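Speaker notes – "Living With Your Lamps," evening talk at the Histdale library

Start with hello, thank them for coming out on a Thursday, and ask who drove here with their headlights on. (Wait for hands.) Then say: you all know you need light to see the road, so why do so many of us sit down to read at night under one bulb in the middle of the ceiling?

Tell the story about my first apartment on Ibarra Street. One fixture, frosted glass, shaped like an upside-down soup bowl, and I lived under it for 7 years and thought I hated my sofa. I didn't hate the sofa! I bought a secondhand floor lamp for the corner and fell right back in love with it. Take your time with this one, people like it.

Next part is the layers. Keep it simple. There's the light that fills the room, there's the light you work by, and then there's the light that's just there to be pretty – a little lamp on a bookcase, a picture light over your aunt's watercolor. Most living rooms I visit have the first kind and stop there. Ask them to picture their own room at nine in the evening and count, on their fingers, where the light comes from. If they're still on one finger, that's all right, that's why they came.

Talk about height. Lamps at different heights keep your eye moving around the room. The bottom of the shade should sit near eye level when you're seated, so bring a friend, sit down, and have the friend look for glare. Mention the Clundska table lamp I brought, which is too short for my end table and lives on two old atlases. Hold it up. Pass the shade around if it's a small group. 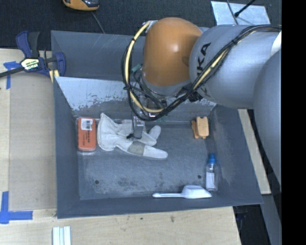
Ximena Figueroa wrote to me after the spring talk that she'd tried all of this and her den still felt like a waiting room, and could it be the bulbs. Yes, Ximena, it could be the bulbs! Go slowly here and explain the numbers on the box. For a den or a bedroom I like 2700 on the color scale, which is the warm, yellowish end. Brightness is the other number, lumens, and a reading lamp around 800 is plenty for me, though my mother wants more and she's entitled to it. Tell them to change every bulb in the room on the same day, so they match.

Dimmers. I know I go on about dimmers. The plug-in kind sits on the lamp cord and doesn't need an electrician, but check that the bulb says dimmable or it may flicker and buzz at you.

Money, if there's time. I did my whole front room for roughly $300, three lamps and a mirror, and the mirror was the best of it. Hang it across from a lamp or a window – never across from the television.

Leave ten minutes for questions. Somebody will ask about lampshades and cats. Handouts are on the chair by the door.

1,802 shares | 3 comments

Ro-un Lim
I was there and went home and counted. One finger. Ordered a floor lamp that night.

Ximena Figueroa
It was the bulbs! The den is lovely now, thank you.

Dee
Is the handout posted anywhere? They ran out before I got to the chair.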